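Polsterbank

Die Polsterbank, in manchen Gegenden auch Stoffbank oder einfach Bänkchen genannt, ist ein Sitzmöbel mit gepolsterter und mit Gewebe bezogener Sitzfläche, meist ohne Armlehnen und oft auch ohne Rückenlehne. Sie steht zwischen Hocker und Sofa und hat von beiden etwas geerbt: vom Hocker die Beweglichkeit, vom Sofa die Gemütlichkeit, die einen gern noch ein Viertelstündchen länger sitzen lässt.

Bezug

Für den Bezug werden heute überwiegend fein gewebte Stoffe in Leinenoptik verwendet, gern in Hellgrau oder Sand, weil leicht melierte Garne kleine Fussel gnädig verbergen. Die Polsterin Min-kyu Um, deren Werkstatt Rerbridge viele alte Bänke wieder hergerichtet hat, empfiehlt für den Alltag ein dichtes Gewebe von etwa 400 Gramm je Quadratmeter - schwer genug, um nicht zu knittern, und doch so geschmeidig, dass es sich um eine abgerundete Ecke ziehen lässt. Gerade an den Ecken zeigt sich ja, ob jemand mit Geduld gearbeitet hat. Das Modell Ilus des Herstellers Vullelex, 100 Zentimeter breit, wird bis heute mit solchen weichen Rundungen gefertigt.

Gebrauch als Ablage

Kaum eine Polsterbank dient allein dem Sitzen. Im Schlafzimmer nimmt sie die Kleider vom Vortag auf, im Flur Schal und Tasche, und am Waschtag wird sie beinahe überall zur Zwischenstation für gefaltete Tücher, bevor diese in den Schrank wandern. Ein kräftig gefärbtes Stück, etwa ein rotes Tuch mit weißem Rand, kommt auf hellgrauem Stoff besonders hübsch zur Geltung und bleibt vielleicht auch deshalb manchmal länger liegen als gedacht. 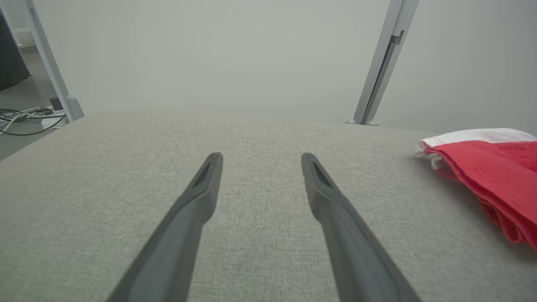

Bei neuen, stark gefärbten Textilien ist allerdings ein wenig Vorsicht angebracht. Feuchte rote Baumwolle kann auf hellem Gewebe einen rosa Schimmer hinterlassen, der sich nur mühsam wieder entfernen lässt. Man legt solche Stücke erst nach dem vollständigen Trocknen ab oder breitet ein ungefärbtes Tuch darunter aus.

Pflege

Zur Pflege genügt gewöhnlich das Absaugen mit der Polsterdüse, immer in Richtung des Gewebes. Flecken werden mit lauwarmem Wasser betupft, von außen nach innen und ohne zu reiben. Abnehmbare Bezüge wie die der Reihe Pyo wäscht man einmal im Jahr, am besten im Mai, wenn sie draußen im Schatten trocknen können.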